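Print this thread | E-mail this thread

ok packing thread. leaving the Tillunlow apartment end of the month and I have 20 cartons and a whole opinion about each of them. going to post as I go so I stop texting my sister

1/
started with the table stuff first, everyone says start with books. did books last move. never again, by the time you hit the small fiddly things you're wrecked and it all goes in a trash bag

2/
so. the long boxes. you know the ones, skinny white or gray cardboard, barcode at one end, tiny print nobody has ever read. I keep every single one. 8 of them in the closet at last check

they are AWKWARD. too long for the medium cartons, too light to go at the bottom, and if you stand them up they fall over the second you turn around

3/
what works (learned it two moves ago, forgot it, learned it again today)

lay the long ones down first along ONE side of the carton. not diagonal. diagonal looks clever and then you have two triangles of nothing that eat all your small stuff

4/
also cover the table before you sort. I mean it. checkered cloth, old sheet, whatever. small things show up on it, you can pull the corners together at the end, and the squares are weirdly good for keeping rows. one row keep, one row toss, one row ask later
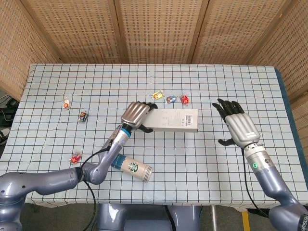

5/
ask later row gets a time limit btw. mine is the end of the night. last move I had an ask later carton that stayed taped until September and when I opened it there was a phone charger for a phone I dont own and 154 twist ties

yes I counted. it was raining

6/
rule for boxes that are just packaging: pick it up, read the label, decide. do not put it back down "for now." for now is how I got here

if the thing it came with is in use and you're not returning it, flatten the box. if the thing is going in the move, put it back IN its box, it was designed for that, stop wrapping it in a towel

7/
somebody asked about tape. I bought the Zukusus one, the wide roll with the cutter that bites you. it's good tape. it does bite. the cheap stuff I had before let go in the heat and I had a carton open itself on the stairs

8/
markers — get two. one goes in a carton by accident every time and you won't find it til you're unpacking

write on the SIDE of the carton not the top. they get stacked!! you can't see the top!! I have written on the top of three already tonight because I'm tired

9/
lunch break, back in a bit

10/
back. it was not a bit

11/
folding screens. if you have a woven one like the tan kind with the wood frame, fold it flat, tie it top and bottom with something soft, moves standing up against a wall of the truck. never flat under other things, the weave pushes out and then you have a hole forever. ask me about the one I had in the Yammine street place. actually dont

until it's time to fold it, keep it up round the back of the sorting table. stuff can't roll off behind. best use I've ever got out of one

12/
quote came in from Tronatik (the movers, not the bigger ones with the orange trucks, they never called back). $2675 door to door if everything is boxed and labeled by the time they show. more if it isnt. so guess who is boxing and labeling

13/
that price made me go around and weed AGAIN. took out a lamp, two frames, a salad spinner. I liked the salad spinner. it is the size of a dog

14/
tumblers and travel cups. people waste so much paper on these. lid on, lay it on its side, let it be filler between the bigger boxes. a printed cup with a tight lid can take it. only glass ones get wrapped

BUT check inside first. if there's any chance of old coffee in there you want to know tonight and not in two weeks

15/
and put something small inside the cup if its clean and dry. tea bags, sugar packets, spare keys (label it if keys. LABEL IT)

16/
candy. wrapped candy and little snack packets turn up in every drawer I own and I could not tell you when I bought any of it. they all go on the table where I can see them. two piles: eat while packing, give away. none of it moves. I am not paying by the carton to relocate candy

update the eat pile is winning

17/
order for the last carton off the table, this is what I do, copy it or dont

- long boxes down first, along one side
- cups on their sides in the gap, lids all facing the same way so you can check them fast
- anything soft over the top

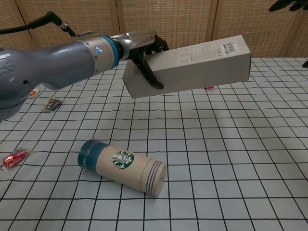

- shake it a little before you tape. if it rattles, more soft stuff
- tape the bottom twice. you should of done that before filling it. so should I

18/
where I'm at: 10th June, more than half the cartons closed, table nearly done, kitchen not even looked at. the kitchen is its own thread

19/
replies, quickly

yes the cloth goes in last, on top of the last carton, so it's the first thing out at the new place. cover the new table with it and do the whole thing backwards

no I dont use the colored stickers. tried it, ran out of blue, everything became "kitchen"

yes you can use suitcases for books. wheels. thats the whole trick

20/
someone says to take a photo of each carton before closing it. I do this sometimes and then never look at the photos. if you're a person who looks at the photos then do it

21/
ok found another long box. behind the door. empty. flattening it right now before I have feelings about it

22/
going to bed, kitchen thread tomorrow if I can find the second marker

Last updated: this evening, typo in post 6 fixed, others left

Contact | Copyright the author, please ask before reposting | Back to top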